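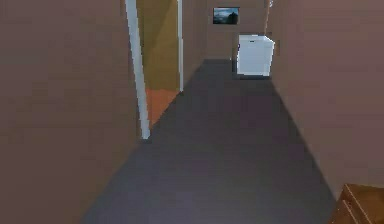 Skotiretti is a software kit for training and testing indoor mobile robots in simulated homes. It is sold by Clollness, a small company founded by Dong-hyun Han, and was first released in May as a download for desktop computers.

The kit contains 75 home layouts made up of corridors, doorways and furnished rooms. A virtual robot moves through them and receives a camera view, a depth reading and its own position at each step. Users can change the camera height, the lighting and the wall colors. Picture detail is kept low by default so that many runs can take place at once on one machine.

Tasks include reaching a named room, finding an object and returning to the starting point. A run ends when the robot stops or when it has used 316 steps. Results are saved as plain text files.

Skotiretti is offered in 2 editions. The basic edition is limited to 6 layouts and is free for classroom use. The full edition is licensed by the year and adds the Wirnach editor, which lets users draw their own floor plans and place furniture in them. Layouts made in the editor can be shared with other license holders but cannot be opened in the basic edition.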